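Warum ich beim Essen nicht mehr teilen will (und es trotzdem tue)

Neulich saßen wir zu sechst im Grenotus, diesem neuen Lokal hinter dem Bahnhof, und die Bedienung fragte, ob wir »das Konzept« schon kennen. Das Konzept ist, dass alles in die Mitte kommt. Kleine Teller, große Preise, und jeder nimmt sich, was er erwischt. Ich hatte Hunger und ahnte Schlimmes.

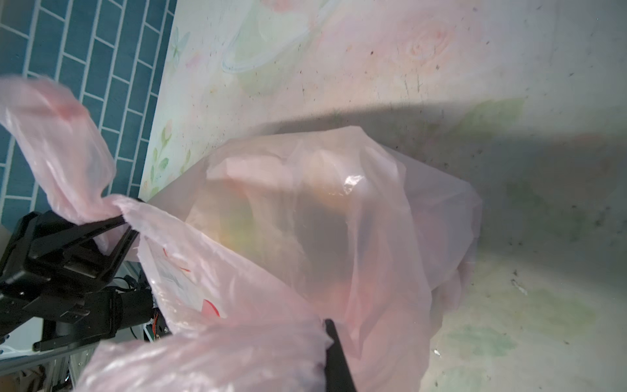
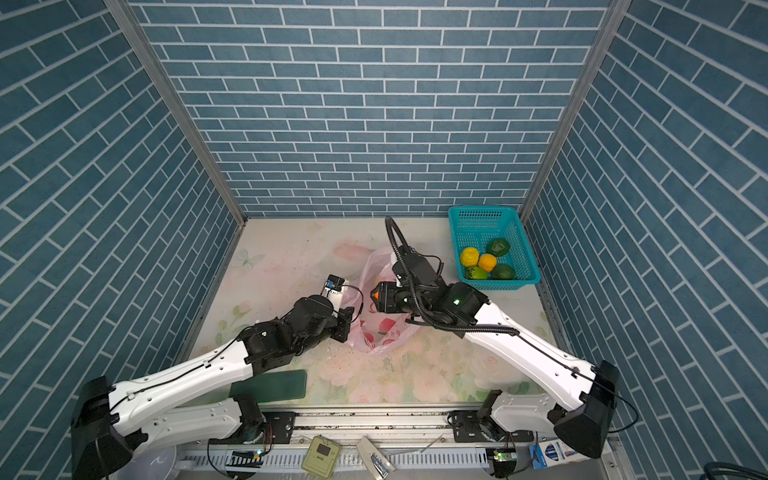
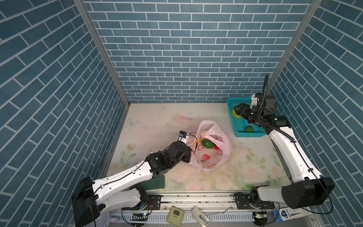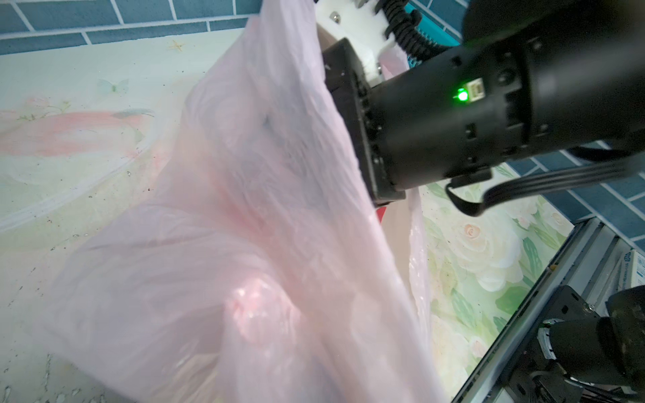
Also, damit wir uns richtig verstehen: Ich esse wahnsinnig gern mit anderen. Bei uns zu Hause stand sonntags ein Topf auf dem Tisch, aus dem sich alle bedienten, und wer zu spät kam, bekam eben die Kartoffeln vom Rand. Dagegen sage ich kein Wort! Mich stört, wenn drei Garnelen für sechs Leute kommen und dann dieses höfliche Elend beginnt. »Nimm du doch.« »Nein, du.« Am Ende liegt die letzte Garnele zwanzig Minuten da und wird kalt, und alle schielen hin.

Meine Freundin Viera Jireš sieht das völlig anders. Für sie ist Teilen die einzige vernünftige Art, essen zu gehen, weil man viel mehr probiert und sich hinterher nicht über die falsche Bestellung ärgert. Da hat sie recht, das gebe ich zu (ich bin der Typ, der immer neidisch auf den Nachbarteller schaut). Sie meint auch, man rede mehr miteinander, wenn man sich ständig Schüsseln reicht. Mag sein, nur reden wir dann hauptsächlich über die Schüsseln. Wer hatte schon vom Auberginendings? Ist da Koriander drin? Kann mal jemand das Brot rübergeben?

Was mir viel besser gefällt, ist das Mitbringen. Im December — pardon, Dezember, mein Handy steht seit dem Urlaub auf Englisch — haben wir das bei Viera gemacht, jeder kam mit einem Gericht, und es gab dreimal Nudelsalat. Dreimal! Und alle drei waren gut, der mit den Essiggurken sogar sehr. Keiner musste rechnen, es war von allem zu viel da, und ich bin mit einer fremden Tupperdose nach Hause gegangen, die immer noch in meinem Schrank steht. So viel Überfluss braucht das Teilen, finde ich. Wenn alle satt werden, gibt man gern ab.

Im Grenotus haben wir am Ende 19 Teller bestellt und die Rechnung durch sechs geteilt, und auf dem Heimweg habe ich mir noch eine Brezel geholt. Viera wollte die Hälfte. Sie hat sie bekommen, aber die kleinere.

Kontakt | Impressum | © Obradović | Nach oben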